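Laundry Corner, Walau House

We finally have a gallery page for the shared laundry corner at Walau House, and I am so happy to get it up! If you live on the second floor you know the spot: past the stairs, before the storage closet, next to the window that sticks. In June we cleared it out for good. Ngozi Babalola and I hauled 11 bags of orphan clothes down to the swap table, Ashok Rathore fixed the shelf (twice), and Ese Nnaji made the labels, which are gorgeous and also readable without your glasses — a first for this building.

The idea is simple. Clean things get sorted, folded if they need folding, and carried back in a basket. Smaller loads work so much better than the giant heaps we used to drag around, and I've become a real believer in keeping the dark clothes folded flat so there's room beside them for the odds and ends. Américo Morais wants it known that he was doing this years ago, back on Marchal Street.

More pictures will go up as people send them in. I love seeing how everybody does it!
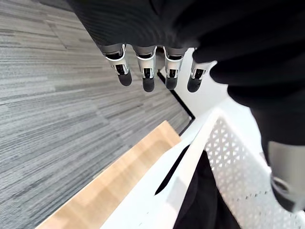
Gray carpet, all those long streaks of light and charcoal. I've grown very fond of it.

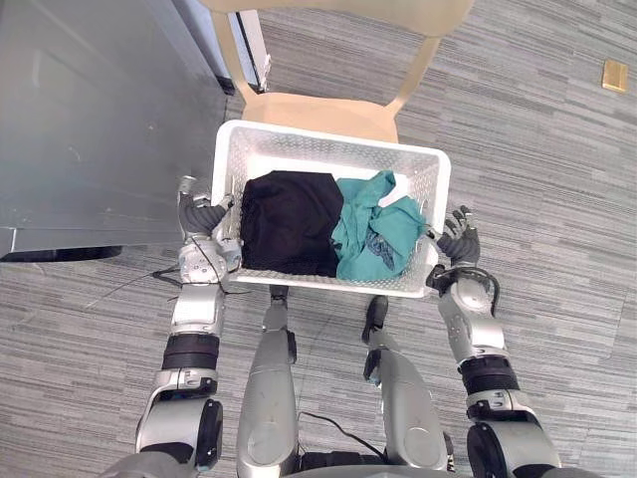 Folded black on the left, teal-green still in a bunch on the right, and a white basket with those nice little holes in the sides. The pale beige chair is a great height for sorting.

Can I leave a basket in the corner overnight?

Overnight is fine if your name is on it. Anything still there at 9 the next morning moves to the shelf, and after that please check with Adesuwa Sani.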